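Quiénes somos

Trakasier. Recambio y restauración de tractor pequeño y maquinaria de huerta. Motocultores, segadoras de barra, tractores estrechos de los de antes. Taller en Allau, almacén al lado, tienda por teléfono y por correo. Eso es lo que hacemos y poco más.

Cómo empezó

Con un Skovau de dos cilindros, parado en una cuadra, con la caja de cambios llena de agua. Buscando piezas para ese acabamos comprando el fondo entero de un distribuidor que cerraba: cajas de juntas, retenes, bielas, manuales mojados, un montón de tornillería sin etiqueta. La mitad no valía para el nuestro. Empezamos a venderla a otros que andaban igual, y de ahí la empresa. El tractor sigue en el taller, por cierto. Arranca en frío, con paciencia.

Al principio era cosa de tardes, después del trabajo. Luego ya no. Ahora somos 5 en plantilla: 2 en el taller, el resto entre almacén, teléfono y papeleo, aunque en campaña todo el mundo hace de todo y el que coge el teléfono puede tener grasa hasta el codo.

Qué tenemos

Unas cosas sí y otras no, mejor decirlo claro:

Motor: segmentos, camisas, juegos de juntas, bombas de inyección reconstruidas en casa.
Transmisión: discos de embrague, rodamientos, retenes. Piñones según modelo, preguntar.
Elevador hidráulico: kits de juntas, válvulas, brazos de tercer punto.
Aperos: rejas, cuchillas de fresadora, dedos y secciones de barra de siega, bulones.
Chapa: poca. Aletas y capós de Skovau cuando salen. Lo demás, de desguace y como venga.
Neumáticos no trabajamos. Nos lo preguntan cada semana, y no.

En el catálogo hay 800 referencias con precio y existencias. En las estanterías hay bastantes más sin meter, vamos poco a poco. Si no lo ves en la lista, llama igualmente. 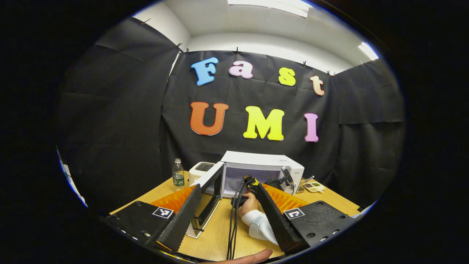 Entonces, pregunta Allende, ¿si mi Cropper no tiene placa ya no hay manera de pedirle un disco de embrague? Porque el mío la perdió antes de que lo comprara mi padre, y en dos sitios me han dicho que sin número de serie ni lo miran.

Sí hay manera. Nos llega mucho esa duda, así que va la respuesta para todos. En los Cropper el número va también troquelado en el bloque, lado de la bomba, debajo de la pintura casi siempre. Cepillo de alambre y un trapo con disolvente. Si tampoco sale, medidas: diámetro del disco, número de estrías, diámetro del eje. Con eso y una foto del disco viejo por las dos caras acertamos casi siempre. Y si no acertamos, se cambia y los portes de vuelta son nuestros.

El taller

Reparamos y restauramos. No es lo mismo y no cuesta lo mismo. Reparar es que el tractor vuelva a la finca y trabaje. Restaurar es desmontar hasta el último tornillo, chorrear, pintar, buscar el tono que tocaba ese año, y eso lleva meses. Muchos clientes piden lo segundo y al ver el presupuesto se quedan con lo primero. Nos parece bien, un tractor con la pintura comida ara igual.

Presupuesto antes de tocar nada. Si al abrir sale otra cosa (sale a menudo), paramos y llamamos. Las piezas cambiadas se guardan en una caja y se entregan con la máquina. El que no las quiera, que lo diga y van a chatarra.

Recogida con remolque hasta 60 kilómetros de Allau. Más lejos se habla, depende de la carga que tengamos y de si hay otra máquina por la zona.

Plazos

El material en existencias sale al dia siguiente si el pedido entra antes de las dos de la tarde. Bombas de inyección, dos semanas, a veces tres. Reconstrucción de motor completo, no damos fecha hasta verlo abierto.

Ojo con la primavera. Todo el mundo se acuerda de la segadora cuando la hierba ya está alta y entonces hay cola. En febrero el taller va tranquilo, traed las máquinas en febrero. Lo decimos cada año.

Piezas viejas, manuales, desguace

Compramos. Tractores enteros parados, restos de almacén, ferreterías que cierran, cajas sueltas. También manuales de taller y despieces, aunque estén sucios o les falten hojas, porque de algunos modelos no queda otro. Los que tenemos los vamos escaneando y los mandamos por correo sin coste al que compre pieza de ese modelo. Del Skovau estrecho nos falta todavía el despiece del elevador, edición antigua. Si alguien lo tiene, lo pagamos o lo cambiamos por material.

Lo que pedimos a cambio

Modelo y número siempre que se pueda. Foto de la pieza con un metro o una regla al lado. Decir si el tractor ha llevado otro motor, que pasa mucho y luego no casa nada. Y no mandar la pieza vieja sin avisar, han llegado culatas sin remite y ahí siguen en el estante.

Visitas

Se puede venir. Mejor por la mañana, con llamada antes, porque si estamos recogiendo una máquina queda el almacén cerrado. Se entra por el portón grande, la puerta pequeña esta siempre con llave. Hay sitio para dar la vuelta con remolque. Mostrador para pagar y recoger pedidos, tarjeta o transferencia, factura en el momento.

Los que vienen a ver el Skovau de la entrada, sin problema, se enseña y se arranca si hay alguien libre. No está en venta.

Teléfono y correo, en la página de contacto. Al correo contestamos a última hora, cuando se apaga el compresor.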